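Proltik Opens Free Mosquito Testing Season for Households in Irislow

IRISLOW, February. Proltik, the public health laboratory of the Irislow district, announced today that residents can again send mosquitoes caught at home for free species identification and virus testing. The program covers all 11 neighborhoods of the district. Last year it covered only the ones along the Naidu canal.

The laboratory asks households to start early. Mosquitoes that spent the winter as adults in basements, garages and storm drains become active on the first warm evenings, many weeks before most people think about repellent. During the last season, residents sent in 57 samples which were good enough for testing. Of these, 21 contained species that can carry West Nile virus. In two samples the virus itself was found, both from late summer.

"People believe the mosquito is a problem of July," said Haruto Noguchi, head of the insect laboratory at Proltik. "But the water where she lays her eggs is already standing in the yard in spring. If we receive samples early, we can tell the district which streets to visit first." 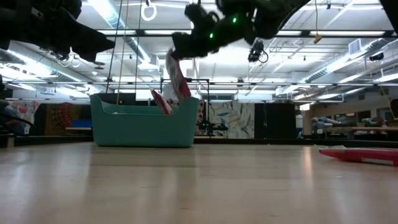 Collection kits are given out at the front desk of the laboratory and at the Ikanov Street library. One kit holds three small tubes with lids, a label sheet and a return envelope. Residents should put the insect in the tube dry, without alcohol, and keep it in the freezer overnight. On the label please write the street, the time of day and whether the insect was caught indoors or outdoors. A crushed mosquito can often still be tested, but the species is more difficult to name.

Results are sent by mail or e-mail within 37 days. The laboratory does not test human blood and cannot give a diagnosis. Anyone who has high fever, strong headache or a stiff neck after mosquito bites should call a doctor and not wait for the result of a sample. 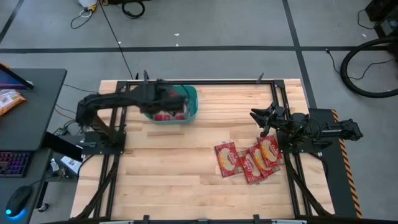
Until the season begins, the laboratory recommends to empty flower pot saucers, buckets, old tires and children's pools once a week. Rain barrels need a tight cover or a fine screen. Holes in window screens should be repaired before the windows stay open at night.

"In my own yard it was the gutter," said Felicidad Baluyot, who coordinates the household program. "The leaves were blocking it since autumn and I did not look up there even one time."

Schools and garden clubs that want more than 10 kits are asked to write to the program office in advance. Kits are available from 8 a.m. to 4 p.m. at the laboratory and during normal opening hours at the library.

Media contact: Felicidad Baluyot, Household Program, Proltik, Irislow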